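Plemley picks a color, and it is mostly gray

Plemley's front doors, shutters and shop signs will have an official color from 1st January, when the town's new downtown paint rules take effect. The color is called Costard. It is named after an apple, and residents who have seen the sample card say they would like to know which part of the apple.

The rules cover 32 buildings on and just off Yao Street, the stretch of old storefronts that the town has been trying to get people to call the Historic Core. (People call it "by the bank.") Owners who repaint anything facing the street will have to use Costard or one of five approved neutrals. Owners who leave their paint alone may keep whatever they have, including the purple at the shoe repair, which has now been granted something like immortality.
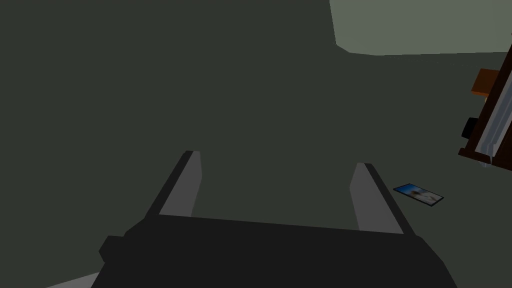
Town manager Hanyu Meng told Tuesday's public meeting that the idea was to bring "a bit of calm" to a street where a visitor can currently stand in one spot and see two competing yellows. The town asked residents in May to send in their views on downtown's appearance. It received 2,908 responses, a remarkable figure for Plemley, where the last survey, on bus shelters, was answered mainly by one family.

A good share of the responses were about parking. Another large group asked for the fountain to be turned back on. Of those who did mention color, most said they liked color, and the town has taken this as a mandate.

Meng was asked how a general fondness for color had led to a shade that one speaker compared to a wet filing cabinet. She said the consultants had tested a number of greens against the local brick and that the brighter ones "fought with it." The brick, she said, won every time.

The meeting ran well past its posted end. A man in the second row wanted to know whether a door counts as facing the street if it is always propped open. It does. A woman who rents above the bakery asked about window boxes, and was told that flowers are not regulated, and then, after some whispering at the front table, that flowers are not regulated at this time. The bakery itself asked whether the bread painted on its window would have to go, and was told the bread is signage and would be looked at separately. Several people seemed more upset about the bread than about anything else that evening.

Ruoxi Guo, who owns the hardware store at the corner of Yao Street and Mill Lane, took no side during the comment period. Her store is the only place in town that sells Tritau, the brand the rules are written around, and she had brought a stack of sample cards with her. They were gone before the break.

"I've had people come in and ask for it so they can be angry at it properly," Guo said afterward. She has sold exactly one can, to a customer who wanted it for a canoe.

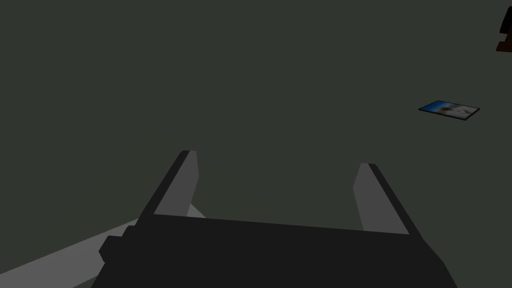 Part of the trouble is that Costard changes with whoever is looking at it. The sample card says green. The consultants' report says "a grounded, heritage green." On a big surface, though, the green more or less packs up and leaves, and what remains is close to the broad dark background in the second picture, a muted charcoal with just a faint green cast, perfectly even, with no grain or pattern to give the eye something to do. Guo says that is how it tends to go with very dark greens, and that a two-inch card is a poor way to choose a door. She suggested the town paint a full sheet of board and lean it against the bank for a week. Meng said that was a good idea and that the rules had already been printed.

Applicants will pay $40 for a paint permit, good for one side of one building. A corner building has two sides and will need two permits, a point that was raised by the owners of corner buildings. Touch-ups are free if they cover less than the area of a standard door, though nothing in the printed rules says how big a standard door is, and two of the oldest doors on the street are wide enough to have once let in a wagon.

The rules are silent on what happens if Tritau stops making Costard. Guo raised this at the end of the evening, in the tone of someone who has special-ordered paint before. Town staff said the phrase "or equivalent" could be read into the text. Asked what would be equivalent, they said they would get back to her.

Not everybody is against it. The owner of the dry cleaner said his storefront has been beige since he bought it and that he would welcome being told what to do. The barber said he doesn't mind the shade and would like people to stop coming in to talk about it. One speaker praised the town for taking its buildings seriously at last, listed several she would have liked to see saved, and sat down to real applause, although every one of them had been torn down years ago with the town's permission.

Enforcement will fall to the code office, which also handles fences, sheds, loud dogs and the one remaining pay phone. Staff there said they expect to start with letters. The first of these will be friendly. The wording of the second is still being worked on.

Because the rules take effect on a Sunday and a holiday, the first permits can't be issued until the office opens again. Anyone who had planned to paint a door that morning is asked to wait. Owners with a job already under way may finish it in the color they started with, as long as the first coat is on before the deadline, and Guo reports that sales of red have picked up.

The printed rules are available at the town office and in the library, next to the tax forms. Sample cards are out of stock at the hardware store, with more expected next week. The fountain remains off.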